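Two weeks of teaching by hand

20 Oct 2020

So I finally have an answer for everybody who keeps asking what I do all day at Skenard. I pick things up and put them down again. Then I do it again, a bit more slowly, and somebody saves the file.

Okay, there's more to it than that. The idea is that you hold the gripper yourself and do the job with it, and later on the robot learns from what your hands did. No joystick and no typing in joint angles (I did that for a whole summer in Turkuvville and I never want to see a joint angle again). You squeeze, the fingers close, you move, you let go. My mom could do it. My mom would probably be better at it than me, she folds a fitted sheet like it's nothing.
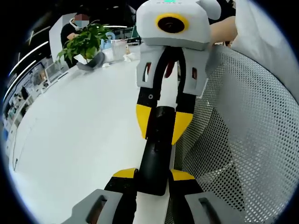

My first day I was terrible! I kept moving the way I'd move with my own hand, quick and sloppy, grabbing at stuff from whatever side was closest. Mayuree Onsri, who trained me, watched about three of those and told me to pretend I was wearing oven mitts in somebody else's kitchen. Best advice I've had in this job. You slow down, you come in straight, you wait a beat before you squeeze. She also made me throw out my whole first morning, 42 takes, because I'd been stopping in the middle of each one to think. If you hesitate, the robot learns to hesitate. I was a little crushed about that, but fine.

The two-handed jobs are a different animal. One gripper holds, the other one does the work, and your brain badly wants to swap them halfway through. I now say it under my breath, "left holds, right moves," which I'm sure is lovely for anyone sitting near me. Lleucu Meredith hums while she works, so we're even.
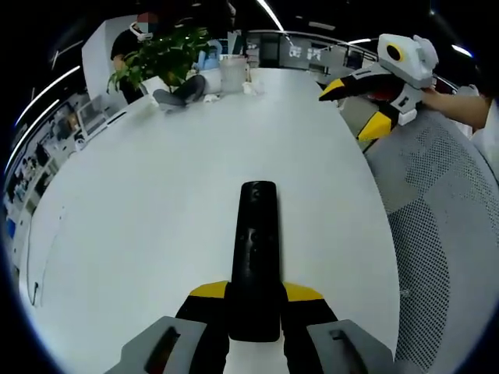 Things I've picked up so far, in case any of you end up doing this. Change where the objects start, every time, even when you're tired and want to put them back in the same spot. Keep the bad tries where you dropped something and recovered, and toss the ones where you dropped something and swore. Take a break after 10 in a row, your wrist will thank you. And trim your sleeves or roll them up, mine kept snagging.

We passed 1536 good takes yesterday and Mayuree bought everyone pastries from the Sriwong place downstairs. Next up is the Tarnden set, all soft stuff like bags and cloth, and I've been practicing with dish towels at home with a pair of salad tongs. The cat has opinions. I'll write again once I've got a few days of it behind me, and yes, Dad, I'm icing the wrist.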